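Search the help pages
Type a word or two
Go

Home crafts > Crochet and knitting

Why do my crochet coasters curl up at the edges?
Posted by Filipa Frade, March

Hello all! I've just caught the crochet bug in a big way and I'm making coasters for everyone I know. I love it, but every single one turns into a little bowl by the fourth round. I'm using a 5 mm hook and a chunky cotton, working in a spiral from a magic ring, and I increase whenever it looks as if it needs it. Pressing them under a cookbook overnight flattens them for an hour and then up they come again. What am I doing wrong, and can the bowls be saved?

Olga Morais
Welcome, you've picked the best hobby there is! The bowl shape means too few increases. Your outside edge is shorter than it needs to be, so it pulls in. For double crochet in a flat circle, start with six stitches in the ring and add six in every round, so 12, 18, 24 and so on. If it goes frilly instead, you've got too many.

Put a stitch marker in the first stitch of each round and move it up as you go. I use a scrap of bright wool, and it saves me so much unpicking. Oh, and do try the ring-shaped ones once you've got the hang of flat circles! They work up quickly and look lovely in a strong pink or red.
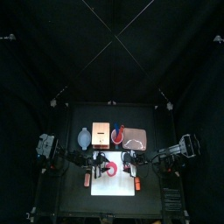 Rescuing the ones you've already made
Undo them back to the last round that lies flat (usually the second) and carry on from there with the proper increases. Cotton doesn't mind being unpicked at all. If they only curl a tiny bit, soak them in cool water, squeeze them out in a towel, pin them to a folded blanket and leave them until they're bone dry. I've got one from my very first batch, a wonky yellow thing, and it still sits by my bed.

Rui Lobo
go down a hook size, worked for me

Madalena Loureiro
Olga's right about the sixes. I'd only add that a smaller hook makes a firmer coaster but won't cure the curling by itself, so sort the increases first. And stagger them! If you always increase in the same spot you end up with a hexagon, which is rather nice if you meant it. Keep them flat and fairly thin so a cup stands steady.
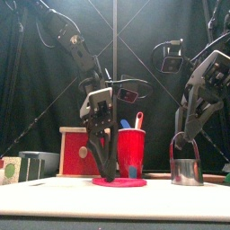
Can I use acrylic wool for coasters?
Cotton is the better choice under hot mugs, as acrylic can soften and go limp with heat and doesn't soak up drips nearly as well. Save the acrylic for a blanket or a hat.

Last updated: March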